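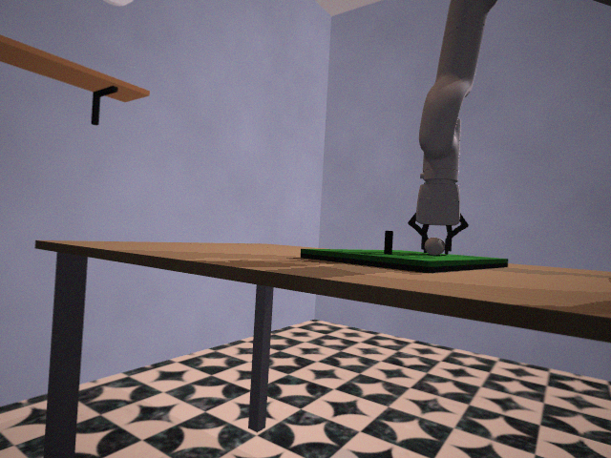

Attachment 1: arm and table, simulated view

Ticket 464 – Line suspended after ID check already passed
Product: Kovell Mobile, prepaid
Opened by: Themba Steyn
Assigned to: Mitsuko Nishimura
Status: Pending carrier

Steyn, 9:10
My line went dead overnight. The text that arrived just before it died said I had failed to verify my ID by the June deadline. I verified in May. I have the confirmation text, on the phone that no longer works. I am writing from my neighbor's wifi.

Nishimura, 9:42
Sorry about that. Please dial *100# and tell me what comes back.

Steyn, 9:50
"Call not allowed." It is a suspended line.

Nishimura, 9:53
Fair point. Checking from this side.

Nishimura, 10:31
Found your May record. Name on the ID is Themba Steyn, name on the account is Themba Stein. The match was accepted at the Dendura shop counter and then rejected by the nightly job. The counter sends the happy text. The nightly job sends the other one. They have apparently never met.

Steyn, 10:40
I spelled it for the man at the counter. Twice.

Internal note, Nishimura
Corrected surname, resubmitted. Job returned error 27, "subscriber must confirm by SMS." Subscriber can't receive SMS. Escalating to Koen Vanhove.

Internal note, Vanhove
Known loop. Manual override needs a second approver. Rattana Boonyarit is out until 2, so I've asked Rattana Jitpraphai. Please don't assign it to "Rattana" again, last time it went to both and each closed it for the other.

Nishimura, 1:15
Override approved. Please switch the phone off, wait 4 minutes and switch it back on.

Steyn, 1:26
Two bars. Calls go out, nothing comes in. I've also received a text welcoming me as a new customer.

Nishimura, 1:34
Incoming calls are held at the carrier, Berkier, and they clear those in batches. Next batch is this evening. Leaving the ticket open until you can be called. You can ignore the welcome.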